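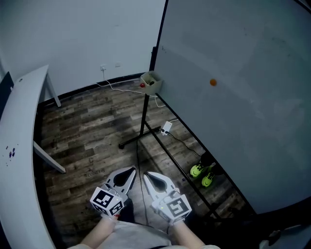 Hand-held gripper work beside the whiteboard, Dusdale.

About Plellutier

Plellutier writes working rules for teams that teach robots by hand. Our office is in Dusdale, with a second site in Montes. The Warna Code, revised each August, has 81 clauses on grip, floor cables, marker care and rest periods. Markers are kept clean and facing outward. A session is logged before the next one begins - no exceptions are made for short tasks. Member sites submitted 1,211 session logs for the current edition. Copies of the Code are available from either office.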